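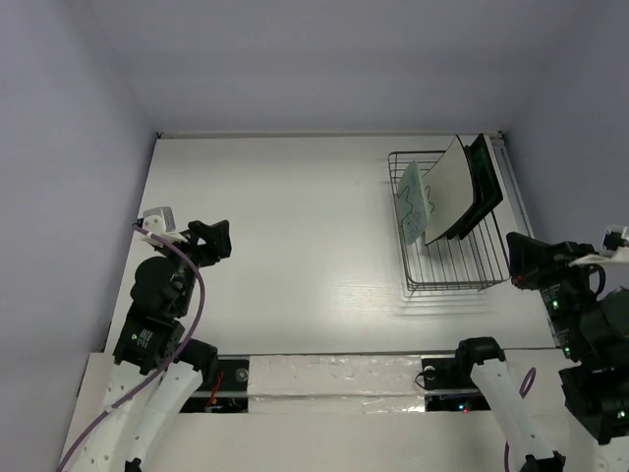
Gomari Boards

Gomari Boards is a collection of records about flat boards standing in a rack. It has 200 entries. Each entry is one arrangement: which boards were in the rack, in what order, which way they leaned, and what a person would have to move to get at a particular one. The text files are the main part. Photos are supplied for some entries and are optional.

Last changed: Mon 3 April

Contents

boards.csv: one row per board in the collection
racks.csv: one row per rack
entries.csv: one row per arrangement
notes/: free-text notes, one file per entry, often very short
photos/: pictures, named after the entry they belong to
CHANGES.txt: list of corrections
LICENSE.txt: terms of use

All files are UTF-8. The CSV files use commas and have a header row. Empty cells mean "not recorded". They do not mean zero or no. If you open entries.csv in a spreadsheet program, import the entry_id column as text or the leading zeros will be dropped.

Why boards

Gomari grew out of Wallari, an older collection about plates and bowls left to dry. In Wallari, anything flat and rectangular was put into a single class called "other flat". That class kept getting bigger, and it was not much use to anyone. Boards do not behave like plates. A plate sits down into the gap between two wires and mostly stays where its rim puts it. A board has a straight bottom edge, so it can slide along the gap, tip to either side, or rest against the next board and not touch the wire at all. A short board behind a tall one disappears from the front. A short board in front of a tall one leaves the tall one easy to grab.

The entries were written in Arurport over two months, and most of the rechecking was done in June.

The boards

There are 19 boards in boards.csv. They were picked to differ in size, color and finish. No two have the same board_id, but several are close enough in shade that you should not rely on color alone.

Columns in boards.csv:

board_id: text, for example B04
color_name: plain color word or short phrase
tone: light, medium or dark
size_class: small, medium or large
face: plain, line drawing, pattern, or textured
finish: matte or glossy
remarks: anything else

Color names are everyday words. We tried a color chart first and gave it up, as two people reading the same chart under the same lamp would still come back with different codes. "Mint green", "off-white" and "nearly black, a little green" turned out to be easier to agree on. If you need measured color, this collection will not help you.

The face column covers the side that was turned toward the front when the board was first described. The small mint-green board in the photo at the top has "line drawing" in that column for the black squiggle across it. The off-white board behind it is "plain". Some boards have a different back, and where that matters it is in the remarks.

Size class is by comparison with the other boards in the collection. A small board here might be a medium one in your kitchen.

The racks

There are two racks, R1 and R2. R1 is a wire rack with a rectangular outline and parallel dividers. R2 has the same layout with wider gaps. Nothing else about them is recorded apart from gap spacing class (narrow, wide) and the number of usable gaps.

A gap counts as usable if the thickest board in the collection will go into it without being pushed. The end gaps on R1 are a bit pinched and were marked not usable, although thin boards do fit there. Four early entries have a thin board in an end gap anyway. They have been left in and carry the flag end_gap = yes.

The entries

Columns in entries.csv:

entry_id: text, with leading zeros
rack_id: R1 or R2
order: board_ids from front to back, separated by spaces
lean: left, right, upright or mixed
steepest: board_id of the board standing most upright
touching: yes if any two boards touch, otherwise no
hidden: board_ids that cannot be seen from the front
first_move: board_id that has to come out before the target, if any
target: board_id
end_gap: yes or empty
checked: yes if a second person went over the entry

"Front" means the side of the rack nearest to the person writing the entry. Left and right are also from that person's side. This sounds obvious, but it caused more corrections than anything else, mainly in entries where the rack had been turned partway through a session. See CHANGES.txt.

How to record order

Start at the front. Write down the first board you would reach if you moved your hand straight back across the rack. Continue to the last one. Gaps left empty between boards are not written in the order column. Put them in the note if you think they matter.

When two boards share a gap, write the front one first and join the two with a plus sign, as in B02+B11.

How to record lean

Lean is judged by the top edge. If the top edge of each board is to the left of its bottom edge, the lean is left. Boards often lean by different amounts in the same rack, and that is still left as long as they all go the same way. The rack at the top of this page would be entered as left, with the dark board at the back as the steepest.

Use "upright" only if every board looks straight. One board going the other way makes the entry mixed, however slight its lean is.

How to record hidden boards

A board is hidden if none of its face shows from the front. If even a strip of it shows above or beside the one ahead, leave it out of this column. Seeing the top edge alone is not enough to count as seeing the face.

Small boards placed at the front hide very little. This is worth knowing if you are looking for entries with hidden boards, as you can skip most of those where the order column begins with a board of size class small.

Target and first move

Each entry names one target board. The target was picked from the list before the rack was filled, so it can be anywhere in the order. If the target can be lifted straight up without disturbing the others, first_move is empty and the note says "free". If another board is leaning on it heavily enough to fall or slide when it goes, that board is the first move.

This column is a judgment. Two people who agree on everything else in an entry can disagree here, and they did so more often with R2, where the wider gaps let boards settle at a lower angle. Where the two could not agree, the first person's answer was kept and the second is in the note.

Notes

The notes were written at the time and have been corrected for spelling only. Three of them in full:

"Free. Cream board rests on wire, not on its neighbor."

"Glossy one slid forward when the rack was set down. Put back, slid again, recorded it where it stopped."

"Hard to tell if touching. Said yes."

They are uneven. Early notes run to a paragraph and later ones can be a single word. Please do not use note length as a sign of how difficult an arrangement is.

Photos

Photos come from more than one viewpoint, so the left-right rule for the entries cannot be read straight off every picture. Check the view column in photos/index.csv, which has the values front, side, above and other. Light differs between sets as well. Dark boards can pick up a bright line along a glossy edge, and pale boards against a pale wall lose some of their outline. Color names in boards.csv were given with the board in hand, so trust them over the photo.

A rack usually throws a faint shadow on the table. Shadows are not described in any column.

Suggested uses

Checking whether written descriptions of order and position match a picture
Testing simple rules for which board has to come out first
Comparing how people describe small differences in color and tilt
Planning a rack layout, if you really want to go that far

Poor uses

Anything about hygiene or drying time. No entry says whether a board was wet. Anything about the weight of the boards, which were never put on a scale. Claims about how people in general store boards are not supported either, as the arrangements were set up on purpose to cover many orders, and some of them are ones you would be unlikely to meet in a home.

Known problems

The tone column has two boards marked medium that most readers would call light. Changing them would break the balance of an older split, so they have stayed as they are.

"Upright" is rare. If you train or test anything on the lean column, expect very few of these.

R1 appears in far more entries than R2.

In the first batch, hidden was left blank both when nothing was hidden and when the person forgot. The batch was rechecked where a photo existed. The remaining blanks have checked left empty.

The Vũ split

Some users know this collection through the Vũ split, which divides the entries by board so that no target board in the test part is ever a target in the training part. It still works with the current files. Boards from the test part do appear as neighbors in the training part. If you need them kept fully apart, you will have to drop entries, and the script make_split.txt explains which.

Corrections

Send the entry_id, the column, the present value and the value you think is right. One line each is fine. Please do not send a changed copy of the whole CSV, as spreadsheet programs tend to reformat the order column on saving.

Terms

Free to use, copy and change, with a mention of Gomari Boards. The notes may be quoted in full. If you add boards of your own, start numbering at B50 so that they do not collide with later additions here.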